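Andari desk mat, large, taupe

Reviewed by Lilla Halász, December 17, 2021

I bought this in April to replace a felt mat that had gone bobbly along the front. It cost more than I wanted to pay, but my table is white and shows every pen mark, so something had to go on it.

The mat came rolled in a tube and the corners curled for the first 6 days. I put cookbooks on them overnight and they have stayed down since. There was a faint smell when I opened it, gone by the weekend.

Writing on it is comfortable. A ballpoint doesn't dig in and paper doesn't slide. My mouse works on it without a pad. Tea wipes off if you get to it quickly, though a ring I left until morning took washing-up liquid and a second go.

I also tried the Psarras, borrowed from Leif Lindqvist. It is thicker and softer under the wrists, but crumbs stick to it and it is too narrow for a keyboard and a notebook side by side.

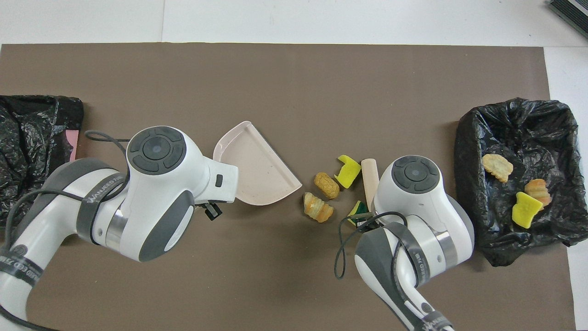
Delivery took 9 days. The first one sent was the wrong colour, and Andari swapped it without a fuss. I would buy it again, in the same size. Four stars, one off for the corners.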